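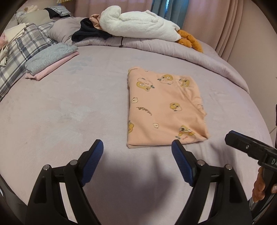
Folding kids' pajamas and T-shirts on the bed

A made bed is the best folding table in most homes. It is the right size, it is soft enough that nothing slides off, and you can't go to sleep until the pile is put away. The tips below are for soft cotton things with prints on them, the kind that never seem to hold a neat edge.

Before you start

Pull the fitted sheet tight at all four corners. A loose sheet bunches up under your hands and puts wrinkles back into whatever you just smoothed. Take the pillows and blankets off completely. A plain sheet also makes it easier to spot a stray sock.

Sort by person first, then by type. If you sort by type first you will handle everything twice.

The basic fold

1. Lay the garment face down and smooth it from the middle out with flat hands. Do up any buttons.

2. Fold one side in toward the center, a little past where the neck opening starts. Lay the sleeve back on itself so it doesn't stick out past the fold.

3. Do the same with the other side. Most folds go wrong at this step. If the second sleeve is left at a slant, that side comes out wider and you end up with a corner poking out at the bottom.

4. Bring the bottom hem up to the middle, then fold once more to the collar. Small sizes may need only one fold.

5. Turn it over and press down with your palm for a few seconds.

If one side is straight and the other is loose, don't start over. Open the last fold only, tuck the loose part under, and close it again. That fixes it nearly every time.

Keeping the print on the outside

Children who dress themselves look for the picture, and a folded stack of blank backs gets pulled apart by breakfast. For a shirt with one print on the chest, the fold above will leave the print on top. With an all-over print it doesn't matter which part shows, so just aim for a clean edge.

Thick rubbery prints can stick to each other if they are folded while warm. Let the clothes cool first, or slip the print against plain fabric.

Sets

Put the pajama bottoms inside the top before the last fold. You get one bundle per night and no hunting for the other half. A week of sets for one child takes up less of a drawer than you would expect if you stand the bundles on end.

We use an 11 inch wide drawer divider from Hermont, and it holds 6 toddler sets in a row. Any stiff box does the same job - a shoebox with the lid off is fine.

Wrinkles that won't lie flat

Shake each piece hard, twice, as it comes out of the dryer. Knit cotton that has sat in the basket overnight can go back in for five minutes with a damp washcloth. Ironing is rarely worth it for sleepwear, and a hot iron will ruin a rubbery print. If you have to, turn the garment inside out and keep the heat low.

When to do it

We fold on Saturday, before lunch, one load at a time. Two loads on the bed at once is too many, and the bottom of the pile gets creased while you work on the top.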